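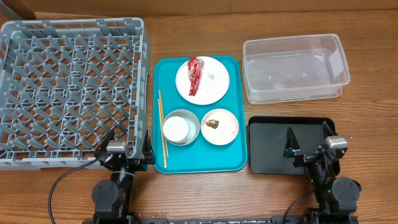

Dish rack and teal serving tray on the wooden table

About Melard

Welcome, and thank you for stopping by to find out who we are. Melard is a small cookery school in Clirkberg, two floors above the old Yoon printing works, and we teach everyday Korean home cooking to anyone who fancies learning it. Most of our students have never made kimchi in their lives when they first come up the stairs, and a fair few of them tell us they can't cook at all (we have heard this from people who then went on to make a better seaweed soup than mine).

The school was started by Young-sook Ahn, who had been giving lessons in her own kitchen until her family gently asked for their kitchen back. She found our rooms one wet February, when there was no heating and a pigeon had moved into the extractor hood, and she signed the lease anyway. Kyung-tae Baek joined her soon after, having spent many years cooking in hotels and wanting very much to be home for supper. The two of them still teach most of the evening classes between them, and they still disagree about how much garlic is enough.

Hwa-young Yoo looks after our children's mornings, which are loud and floury and tend to finish with dumplings in shapes you won't find in any book. Su-bin Yeon runs the baking course and the little shop by the door, where you can pick up chilli flakes, sesame oil, good rice and the soft wheat flour we get from the Ravis mill. And I'm Ha-neul Ra. I answer the telephone, write the newsletter and teach the soup class when I'm let out of the office!

We like to keep classes friendly and unhurried. You'll work in pairs, everything you need is set out for you, and at the end we all sit down and eat together, so please don't have a big lunch beforehand. The washing-up is shared as well, and plenty of good conversations have been had over it. Last year we welcomed 1,352 students, some of them for the fourth or fifth time, and our recipe library has now grown past 600 cards, nearly all of them in Young-sook's handwriting.

An evening class lasts 2 hours and costs 30 pounds, with all the ingredients and your supper included. If you have an allergy or don't eat meat or fish, do let us know when you book and we'll happily change the menu for you. The new term's timetable will be up on the bookings page from December 1, 2024, and gift vouchers can be bought in the shop or over the telephone. If I don't pick up, I'm probably stirring something, so leave a message and I'll ring you back.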